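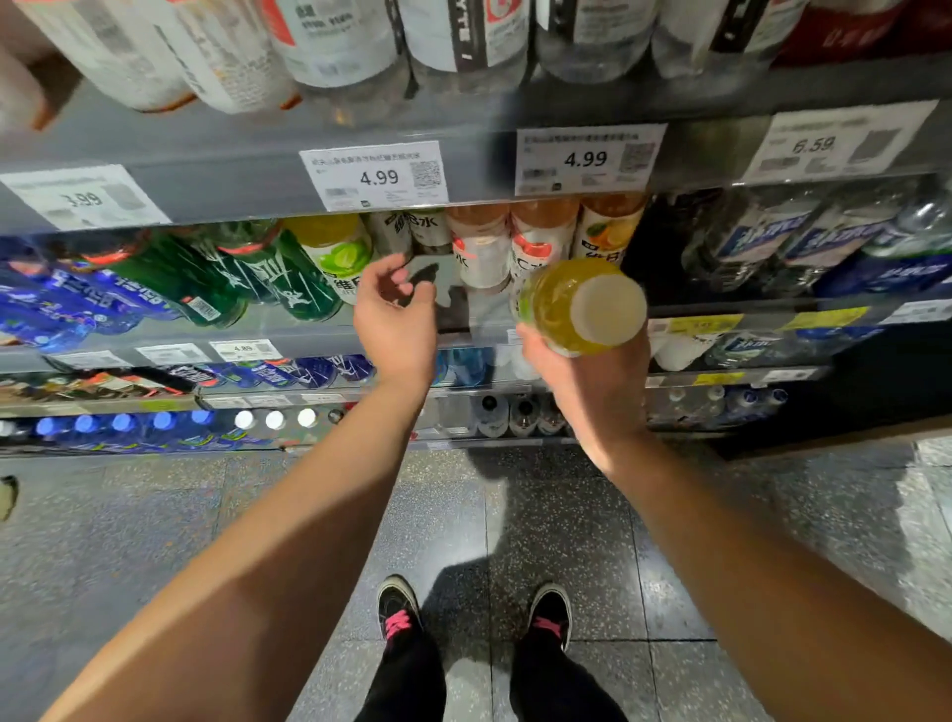
Course materials > Perception and Planning > Handout 6

Handout 6: From hands to plans on a drinks shelf

Last time we finished with a planner that could sort blocks on a bare tabletop, and it did that very nicely. Now we get to the good part! Supermarket shelves are tight, shiny, full of near-identical things and lit by lamps that bounce off everything, and people still manage them without thinking. This handout covers the software that turns head-camera footage of a person tidying or picking drinks into something a robot arm can use. Please read it before the lab and bring your laptop with Sirska already installed.

6.1 What we want out of the footage

For every clip we want three things: where each hand is, which item (if any) it is holding, and which part of the shelf it is working on. Everything later in the handout is built from those, so it pays to be fussy here.

Hands come first. Sirska gives you a left and a right track, each with a confidence score between 0 and 1. Keep the two apart all the way through your code. It is tempting to follow only the hand that has a bottle in it, but the free hand carries a lot of information. It often hovers near the spot that matters next, and a planner that has seen both hands makes far better guesses.

Holding is harder than it sounds. A hand in front of a bottle and a hand around a bottle can look alike for several frames, and a single frame will never settle whether a bottle is being taken out or put back. Your code has to look along the clip before it names the action. Use the labels "near", "holding" and "unknown", and do use "unknown" (markers like it much more than a confident wrong answer).

6.2 Perception: what goes wrong on shelves

Some troubles you will meet in the lab set:

- Clear bottles. The detector sees whatever is behind them. A pale drink next to a pale drink tends to come back as one wide blob. Split it by looking for caps, which are small, solid and usually a different colour from the drink.
- Bottles on their sides. Most detectors learned their bottles standing up. When a row is lying with the caps facing out, you get circles with no body attached. Turn on the cap head in Plakora and let it vote.
- Shadows. An arm under strong shop lighting throws a dark patch over the labels, and the patch moves with the arm. Don't let your tracker lock on to it.
- Head motion. The camera turns when the wearer looks up, so a shelf edge that was level is suddenly tilted and smeared. Fit the edge again in each frame. Carrying the old line forward will cost you marks.
- Price tags. These are lovely things to have! They sit along the shelf edge, they have sharp corners and they stay put while everything else gets moved. Use them as anchors for the shelf. Don't use them to name a product: two neighbours can carry the same price, and the tag below an item may belong to the item beside it.

6.3 Shelf map

With hands and anchors in place, we build the map. Each tier becomes a strip, and each strip is cut into slots 80 mm wide. That width suits single bottles and is plainly wrong for a shrink-wrapped pack of cans, so a pack is allowed to claim several slots at once. Plakora calls this a merged slot. Look at how a merged slot is stored before you write your own version, as the left-most index is the one that counts.

Other people's arms turn up as well. A shopper or colleague reaching in from the side must go into the map as "blocked", never as one of the wearer's own hands. The simple test is where the forearm enters the view: the wearer's arms normally come in from the bottom.

Worked example, right hand on a middle tier, with multipacks above it:

right hand: holding, clear bottle, blue and orange label
left hand: near, orange cap / green label
tier above: merged slots
left side: blocked (second person's arm)

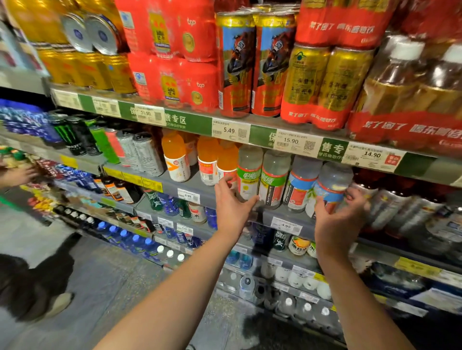

6.4 Planning the reach

The planner, Waweru, takes the shelf map and gives back a path for the arm. It runs in 2 passes. The first finds any route to the slot that clears the tier above. The second smooths it and checks the wrist against the neighbouring bottles. If the second pass fails you fall back to the first route at a lower speed, and this works surprisingly often.

Try it with and without the left-hand track switched on. I love this part of the lab, because you can watch the routes change shape on screen as soon as the planner knows where the other hand was waiting.

6.5 To hand in

Your shelf map for one clip, a plot of both hand tracks, and a page on one frame your code got wrong and what you would change.

Related items
Handout 5: Sorting blocks with a fixed camera
Handout 7: Grip force and soft packaging
Lab sheet: Installing Sirska and Plakora
Reading: The Onholm shelf format
Past questions on Waweru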